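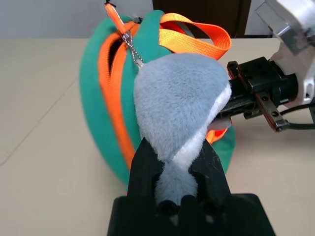 Grey plush toy, short pile.

Re: [nundale-swap] Washing second-hand soft toys: the freezer method

A member wrote:

> Hello all,
>
> Before the February swap I'd like to suggest we adopt the
> freezer method for all the soft toys. You bag them up, put them
> in a chest freezer overnight, and it kills dust mites, bacteria,
> mould and anything else living in the stuffing. No washing, no
> drying, no lumpy bears. I read that a teddy can hold 2000 mites
> so it has to be worth doing.
>
> Patton Street hall has a chest freezer we could use. It would
> also mean we can stop asking people to wash things before they
> bring them, which puts a lot of donors off. And we could put
> "sanitised" on the labels, which would help with the parents
> who walk straight past the soft toy table.
>
> Any objections?

Yes, a few, I'm afraid.

I don't mind freezing as such. I've done it with my own children's things when one of them was wheezy, and our nurse at the time was quite in favour. But the message above has it doing a great deal more than it does, and I'd like us to be careful before we print a word like "sanitised" on anything.

Taking the claims in turn. Dust mites, yes, given long enough and cold enough. The toy has to freeze right through to the middle, and a big stuffed thing is very good at keeping its middle at whatever temperature it was before. One night in a full freezer with twenty other bags piled on top doesn't sound like enough to me. Everything I have read that looked sensible wanted a full day at the very least, with the bags spread out.

Dead mites are also still in the toy. So are the droppings, and as I understand it those are what set people off. You have to wash the thing afterwards to get rid of them. So "no washing" goes out of the window straight away if allergies are what we're worried about.

Bacteria, no. Freezing mostly stops them growing for a bit. We freeze mince and still cook it when it comes out, and I wouldn't hand a baby something to chew on the grounds that it had been in with the peas. The same goes for mould. If a toy smells of mould it should go in the bin, and a night in the cold won't change that.

As for the 2000 mites, where is that from? I have seen the same sort of sentence with all kinds of numbers in it and never once a source. How big was the teddy? Whose house? I'd want to know who did the counting before it goes on a poster.

On the freezer itself, I assume it's the one the lunch club uses. Has anybody asked them? I can't see them being pleased to find a bin bag of second-hand rabbits on top of the fish fingers, and I don't think they'd be wrong.

Then there is the word. If we put "sanitised" on a label, a parent will read it and believe it, and quite possibly hand the toy straight to a child who has been poorly. "Washed at 40" tells them something they can judge for themselves. If it hasn't been washed, the label should say that too. I would much sooner buy an unwashed toy that says so.

I should also mention the Drimport powder, as it came up last time and I expect it will again. This was the stuff you shake on and brush off, and the tin said it "refreshes and protects". Protects from what, it didn't say. We used 4 tins of it and the toys smelled of lavender and were, as far as I could tell, exactly as grubby as before. Two people complained about the smell. I'd rather we didn't go round that loop a second time with a freezer.

For what it's worth, this is what I do at home, and it has worked well enough on most things:

Read the label, if there still is one. Take off ribbons, and feel for anything hard inside – battery boxes and squeakers mostly. Put the toy in a pillowcase and knot it. Warm wash, gentle cycle, ordinary powder and no softener. Squeeze it in a towel afterwards, then dry it somewhere airy and turn it over now and again. Short fur comes up nicely if you brush it while it's still a bit damp. Long fur never quite goes back, whatever anyone says.

Drying is where it usually goes wrong. A toy can feel dry on the outside and be sopping in the middle for days, and if you bag it up like that you have made the mould yourself. I leave the fat ones until I'm bored of looking at them and then leave them another day.

Anything with beans or old foam in it I only sponge. Anything very old I leave alone.

I accept that asking for washing puts some donors off. I'm less sure it's "a lot". At the Nuttall swap they ask for washed only and had 132 soft toys on the table, which was more than they could shift, and most of the leftovers were a nuisance to get rid of. Having fewer, cleaner toys wouldn't bother me. We are hardly short of bears.

So my suggestion would be to carry on asking for washed, say on the label whether it has been, and leave the freezer to the lunch club. If someone wants to freeze as well as wash, fine, but at home please and in their own freezer.

Happy to be put right if anyone has a proper source for any of this. A link to a shop that sells freezer bags doesn't count, and I've already had two of those.

--
Sent to the nundale-swap list. Replies go to everyone unless you change the address.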